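À Vundcombe, trois jours de câbles pour une ligne d'arrivée

Le vendredi matin, quand Kenza Hegazy gare sa camionnette derrière la tribune de Vundcombe, l'herbe de la ligne droite n'a pas encore été tondue. La course de fond qui fait connaître le village part le dimanche à 14 heures. Elle compte 600 engagés, et la moitié de l'équipe de réalisation a dormi sur la route.

Kenza Hegazy a 41 ans et photographie l'athlétisme depuis ses études. Elle a commencé par les cross départementaux, au bord de champs où les parents tenaient des thermos, avec un seul boîtier et deux objectifs achetés d'occasion. Elle est maintenant responsable de l'image pour le cross de Vundcombe, une boucle de terre et de prairie que les coureurs parcourent 4 fois avant de revenir vers la tribune. Le poste n'existait pas avant elle. Les organisateurs faisaient venir un photographe le jour même et lui donnaient un gilet.

« La première année, j'ai raté l'arrivée, dit-elle. Un officiel s'est placé devant moi pour regarder son chronomètre. J'ai une très belle photo de son dos. »

Depuis, elle arrive deux jours avant. Le vendredi est consacré au repérage, le samedi aux installations, le dimanche à tout ce qui n'a pas été prévu. Son plan de travail tient sur une feuille pliée en deux, couverte d'abréviations que son assistante, Romana Kopecký, est la seule autre personne à savoir lire. « B3 bas, vent » signifie par exemple qu'un boîtier télécommandé sera posé au ras du sol au troisième virage, et qu'il faudra le lester.

Le troisième virage est l'endroit qui lui donne le plus de mal. Les coureurs y descendent d'un talus, tournent à gauche presque à angle droit, puis remontent en s'accrochant parfois à la corde. C'est là que les pelotons se cassent. Le règlement interdit à quiconque de se tenir à l'intérieur de la courbe, et les meilleures images se prennent justement de l'intérieur. Il faut donc y laisser un appareil seul, réglé d'avance, et le déclencher depuis l'autre côté de la piste.

Le réglage prend du temps. Romana Kopecký fait la coureuse : elle descend le talus en bottes, s'arrête, recule, recommence. Kenza Hegazy, accroupie, note les distances. À chaque passage elle fait la mise au point sur un piquet planté dans l'herbe, la bloque avec un morceau d'adhésif, puis retire le piquet. Le vendredi, elles ont répété l'opération 16 fois avant de passer à l'emplacement suivant.

« On ne peut pas faire confiance à l'autofocus à cet endroit, explique la photographe. Il y a la corde, les herbes hautes, la boue qui vole. Il choisit n'importe quoi. »

Sept appareils en tout seront posés sur le parcours. Deux couvrent l'arrivée, un le départ, les autres les virages et le passage du ruisseau. À cela s'ajoutent ceux que les deux femmes portent à l'épaule. Les boîtiers fixes sont reliés par radio, sauf celui de la tribune, qui l'est par un câble de 80 mètres. Le câble appartient à Dénes Fodor, chargé des transmissions, et il le déroule lui-même.

Dénes Fodor a travaillé longtemps sur le cyclisme. Il en a gardé l'habitude de tout doubler : deux émetteurs, deux batteries, deux itinéraires pour les fils. Le samedi, il passe la matinée à genoux le long des barrières pour enterrer sa ligne sous trois centimètres de terre. En juillet, sur un meeting à Jullcombe, un chariot de ravitaillement avait sectionné la précédente vingt minutes avant le 1 500 mètres. Il avait fallu envoyer un stagiaire courir avec les cartes mémoire. 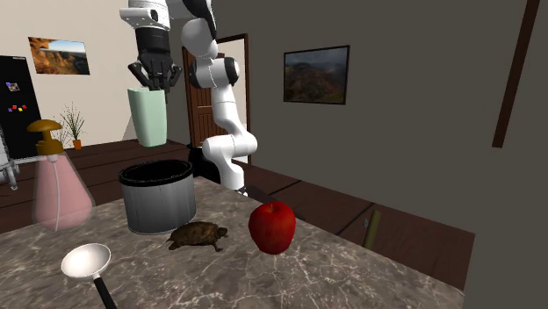 Bras robotisé tenant un vase vert pâle au-dessus d'un plan de travail en marbre. Image de synthèse.

Le samedi après-midi, l'équipe se retrouve dans la salle communale, où la société Nelex a installé les ordinateurs de la rédaction photo. Nelex fournit le réseau et les serveurs de plusieurs épreuves régionales. Le principe est simple : chaque image prise sur le parcours arrive en quelques secondes sur un écran, où elle est triée, recadrée, légendée et envoyée aux journaux. La partie délicate est la légende. Un coureur couvert de boue n'a souvent plus de dossard lisible au dernier tour.

Khadija Kamel s'en occupe. Ancienne coureuse de 3 000 mètres steeple, elle connaît une bonne part des engagés de vue et reconnaît les autres à leur foulée. Elle a demandé aux clubs des photographies récentes des maillots, chaussettes comprises. Les feuilles sont scotchées au mur, par ordre alphabétique des clubs. « Les chaussettes, c'est ce qui change le moins, dit-elle. Un athlète peut mettre un bonnet, des gants, enlever ses manches. Il garde ses chaussettes. »

Elle a aussi un avis sur les images elles-mêmes. Celles que les journaux choisissent ne sont pas toujours celles qu'elle aurait envoyées. On lui réclame le vainqueur bras levés. Elle garde pour elle les pieds, les appuis, l'épaule qui s'ouvre dans le virage parce que la hanche ne suit plus. Un entraîneur lui a écrit l'an dernier pour obtenir une série entière prise au passage du ruisseau. Il y avait vu pourquoi son athlète perdait du terrain à chaque saut — il réceptionnait sur le talon.

À 18 heures, la nuit est tombée et la pluie avec elle. Kenza Hegazy ressort couvrir les boîtiers. Les housses du commerce ne lui plaisent pas : elles claquent au vent et le bruit attire les curieux. Elle utilise des sacs de congélation fermés par des élastiques, avec un trou pour l'objectif. Le capteur de la tribune, lui, reste à l'intérieur jusqu'au matin.

Dimanche, 5 décembre 2021. Le brouillard est si bas que l'on ne distingue pas le deuxième virage depuis la ligne de départ. À 9 heures, les premières courses de jeunes servent d'essai. Le boîtier du ruisseau ne répond pas. Dénes Fodor part avec une batterie dans chaque poche et revient trempé jusqu'aux genoux : la batterie était bonne, l'antenne s'était dévissée. Au troisième virage, quelqu'un a déplacé la corde de quarante centimètres pendant la nuit. Tout est à refaire. Romana Kopecký redescend le talus en bottes.

À midi, le brouillard se lève un peu. Les spectateurs arrivent par le chemin de la ferme Stoica, où l'on se gare depuis toujours dans la pâture du haut. On mange debout. Les organisateurs discutent de raccourcir la boucle à cause de l'état du talus, puis y renoncent. Sous la tribune, Zsófia Kiss fait ses lignes droites en veste, sans regarder personne. Elle a terminé deuxième de l'édition précédente.

La course des femmes part à l'heure. Le premier tour est rapide, trop pour le terrain, et le peloton s'étire dès la prairie. Au deuxième, elles sont cinq devant. Kenza Hegazy suit depuis l'extérieur du virage, la télécommande dans la main gauche, un boîtier dans la droite. Elle ne regarde pas dans le viseur. Elle attend que la première chaussure touche l'herbe en bas du talus, à l'endroit où se trouvait le piquet, et elle appuie.

Au troisième tour, deux coureuses glissent et se relèvent. L'écart se creuse. Dans la dernière boucle, Zsófia Kiss attaque à la sortie du ruisseau, se fait reprendre dans la montée, puis repart à l'entrée de la ligne droite. Les deux femmes courent côte à côte sur soixante mètres. À l'arrivée, la photographe est allongée sous la barrière, un coude dans une flaque. L'ensemble dure trois ou quatre secondes. Les appareils de la ligne en tirent chacun une soixantaine d'images.

Dans la salle communale, elles apparaissent l'une après l'autre sur l'écran de Khadija Kamel. Sur la première, rien ne sépare les deux athlètes. Sur la suivante, le buste de Zsófia Kiss passe devant. Le classement officiel dépend de la cellule des chronométreurs et non de ces photos, mais un juge est venu regarder par-dessus son épaule, les mains dans le dos. Il hoche la tête et repart. L'image est envoyée quelques minutes plus tard, avec le nom de Kiss en premier.

Il reste la course des hommes, puis la remise des prix, puis le démontage. Celui-ci prend presque autant de temps que l'installation, avec moins de bras et plus du tout de lumière. Dénes Fodor enroule son câble à la frontale en essuyant chaque mètre avec un chiffon. Kenza Hegazy compte les boîtiers dans la camionnette et il en manque un. C'est celui du troisième virage. Romana Kopecký est déjà partie le chercher.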